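3.2 Package Types and Seal Sampling 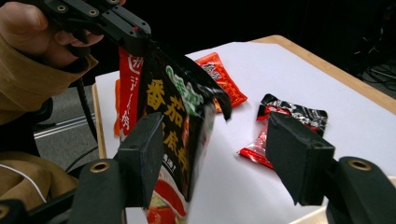
Figure 4. Flexible package with tomato labeling (番茄), glossy black printed film.

Flexible packages made up the largest share of the material. Of the 1,000 units obtained from retail shelves in Novley and Plesetti, 812 were sealed pouches or bags and the remainder were rigid tubs with a peelable lid. Only the flexible units are treated in this section. Printed film of the general kind shown in Figure 4 was common among dry snacks and seasonings, and its dark ink coverage made visual inspection of the seal area difficult under normal room light.

Seal strength was measured on strips 15 mm wide, cut at right angles to the top seal. Strips were stored overnight at room temperature before testing and pulled at a constant rate until the seal opened or the film tore. The failure mode was recorded for each strip following the scheme of Luik and Jõgi, which separates peeling at the seal face from tearing next to it. Strips that slipped in the clamps were discarded – a second strip was taken from the same seal where enough material remained.

Usable results were obtained for 537 units. Tearing next to the seal was the most frequent failure mode in laminated films, while single-layer films tended to peel. In 82 units the two modes occurred together, usually with peeling at one end of the strip. These were kept as a separate class and left out of the regression in Section 4.

Folds near the top seal were a further source of spread. A fold that crosses the seal adds layers locally, and heat may not reach the inner faces evenly. Strips were therefore cut at least 10 mm from any visible fold. Fold position was noted by Hunt's method before cutting and is listed with the raw values in Appendix B.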